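Clullside bottle set: README

Hello! If you've found this folder you are probably in the club, or you've been sent over by someone who is. I'm Tudur Mostyn, I look after the recordings for our student project this year, and this is my attempt to write down what's in here before I forget it all.

What you get is 500 short recordings of a robot arm picking up plastic bottles, made by 4 of us over the summer (we finished in August, very sweaty). Each one has the wrist camera video, the joint positions and a text note saying what we'd asked the arm to do. Of those, 150 are marked "hard", meaning whoever was at the controls grumbled about it afterwards. It's not a scientific label, sorry!

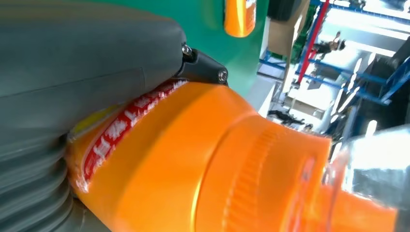 Wrist view with an orange bottle at the gripper, blue racking behind.

The wrist camera turns with the arm, so the room tips over all the time and you'll see people at odd angles in the background. Please don't rotate the frames to "fix" them – we tried that for Serico, our first model, and it got worse at everything. Printing on labels is often blurred too, so I wouldn't plan on reading any of it.

Folders are named by session and then by bottle colour. Session 5 has a clock problem: the joint data runs slightly behind the video, and I haven't sorted it out yet. Leave it out of training if timing matters to you.

We're using the set for the Ranasinghe Cup, sorting task only. If you want to add your own recordings, copy the notes template first and fill in every line, even the boring ones. Questions go in the club channel, evenings are best.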